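Dumetti takes over Kulau's sign printing business

August 22, 2021

Dumetti, the sign and print company, has bought the large-format printing business of Kulau. The sale covers Kulau's presses, its cutting equipment and the work already booked in. All 18 Kulau employees have been offered jobs on their current terms.

Kulau prints shop signs, banners, trade show panels and building wraps. It serves 400 customers, most of them small retailers and tradespeople. Orders placed before the sale will be finished at the quoted price.

"Our customers kept asking for bigger pieces than we could print in-house," said Lovisa Berge, general manager of Dumetti. "We were sending that work out and waiting on someone else's schedule. Now we can do it ourselves."

Roald Hellström, who has run the Kulau shop since it opened, will stay on as production manager. He will look after colour matching and installation bookings. 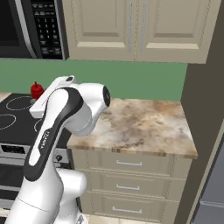
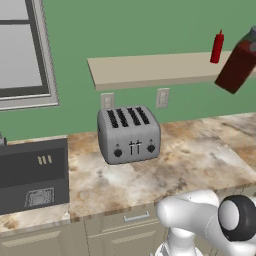
The Kulau name will stay on the storefront until February. After that, both locations will trade as Dumetti. Phone numbers and email addresses will not change – existing artwork files will be moved over at no charge.

Customers with a Kulau account do not need to do anything. New quotes can be requested at either counter.

Media contact: Rocío Iturra, Dumetti

Recent releases
Dumetti adds vehicle lettering for small fleets
Nygård renews banner contract
New price list for window decals
Holiday hours at our front counter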